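About Rinaldi

Simulated practice for robots that work with cables

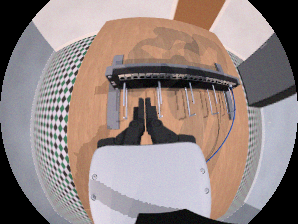
A patch panel task in Miten, seen from above the gripper

Hello, and thank you for stopping by! Rinaldi is a small software company that builds practice worlds for robots. Our customers have robot arms, or are thinking of buying some, and they want those arms to handle cables, plugs, racks and all the other fiddly things that people in network rooms and assembly shops handle every day. We make the simulated rooms where that practice takes place, and we help our customers get from the simulated room to the real bench with as few bent connectors as we can manage.

How we got started

The company is named for Ginevra Rinaldi, who was pulling cable for a living long before she wrote any software. She spent years in wiring closets (the kind where you hold the flashlight in your teeth) and came away with strong opinions about patch panels, cable slack and the people who label things in pencil. When she later went to work on robot programming, she noticed that nearly every demonstration she was shown involved picking up a block and putting it in a bin. Blocks are fine. But her old coworkers had never once asked for help with blocks. They wanted help with the two-hundredth cable of the day, at the back of a rack, when your fingers have stopped cooperating.

She started building a simulated panel in her spare bedroom, one port at a time, and showed it to Cosimo Ruggiero, who had been her manager at an earlier job and was by then looking for something new to do. Cosimo will tell you that he agreed to help for one summer. He now runs our customer side and answers most of the mail, and if you write to us you'll very likely hear from him first. He writes long replies. We've stopped trying to cure him of it.

What we make

Our main product is called Miten. It's a library of simulated work scenes, each with a task, a robot and a way of scoring what the robot did. You load a scene, connect your own control software or your trained model, and run the task as many times as you like. The library holds 382 scenes at the moment, and most of them have to do with cable in one way or another: plugging in, unplugging, routing, tracing, tidying, and moving a cable out of the way to reach something behind it.

The patch panel scenes are the ones people ask about most, and they're still the ones we're proudest of. In the view at the top of this page the panel stands on grey supports on a wooden table, with its single row of ports facing the gripper and a thin blue cable attached at the far right end. The silvery cable-management rods come out beneath the front, between the gripper and a good part of what it might want to reach. We went back and forth for a long while over whether to leave the rods out of the basic version. Ginevra won that one, and the rods stayed in, for the simple reason that real panels have them and a robot that has never met one will drive straight into it.

You'll also notice that the view is strongly curved, with black corners. Many of our customers use very wide lenses close to the gripper, and a model that has only ever been shown tidy, flat pictures can have a hard time when the table edge suddenly bows. So Miten can render the round view as well as the ordinary one, and you can switch between them in the scene settings without rebuilding anything. Table grain, floor patterns, wall colors and shadows can all be changed the same way. If you like a plain grey room, you may have a plain grey room. We tend to recommend a busy floor for at least part of your training, and we're happy to talk your ear off about why.

Zolus is our second product, and it does the keeping of records. It stores every run, lines up the camera view with the joint positions and the score, and lets you scroll back to the moment when things went wrong. Customers tell us they bought Miten for the scenes and kept paying for the sake of Zolus, which stung a little the first time we heard it and doesn't anymore.

Drellero is a service, with people attached. If you have a task that isn't in the library, you send us measurements, drawings or simply a box with the parts in it, and we build the scene for you. We've had boxes arrive with a lovely handwritten note and no parts at all, so please check before you tape it shut! A custom scene usually takes us a few weeks. We'll send you an early version to poke at, you tell us what's off, and we fix it before you get the finished one. The first round of changes is included in the price, and the second one generally is too, if you catch Cosimo in a good mood.

How we work with you

Most new customers begin with a trial, which includes 77 scenes from the library and 4000 scored runs to use however you wish. We don't ask for a credit card. What we do ask for is a phone call, partly to find out whether simulation is even the right place for you to spend your money. Now and then it isn't. If your robot does one job, with one part, in one fixture that never moves, you may be better off with a good afternoon of teaching it by hand, and we'd sooner tell you so at the start than have you find out in the spring.

If you do go ahead, you'll have one person on our side who knows your setup, and that person stays with you. They'll help you match the simulated gripper to yours, down to the shape of the fingertips, and they'll sit in on your first tests with real hardware, over video or in person if you're within a reasonable drive. We think those first tests matter a great deal. A simulated cable is still a simulated cable — ours bends and sags pretty well, but stiff jackets and worn clips remain hard to get right, and you should plan on some time at the bench with your own parts. We publish a list of known weak spots with each release of Miten, and we keep it near the top of the notes where you can find it.

Our pricing is by team and not by seat, so please don't feel you have to share one login among five engineers. Schools and university labs pay a good deal less, and the teaching version comes with lesson notes that Ginevra wrote herself, including a rather stern chapter on cable slack.

Where things stand

There are around 200 teams using Miten now, from two-person shops to a few groups with whole floors of robots. Our last big release was in May, when the wide round view became part of the standard package along with new lighting controls. Since then we've been working mainly on cables that cross over one another, which has been humbling work, and on making scenes load faster on ordinary laptops. Both of those will go out to current customers at no extra charge once we're happy with them.

Come and say hello

If you'd like to see a scene run live, we hold an open demonstration every other week, online, and you're welcome to bring questions, coworkers or a description of the most annoying connector in your building. You can sign up through the contact form. Tell us what robot you use, what you'd like it to do and what has gone wrong so far, in as much detail as you please. Cosimo reads all of it, and he'll write back within two working days, probably at some length.

Page last updated 29 November 2022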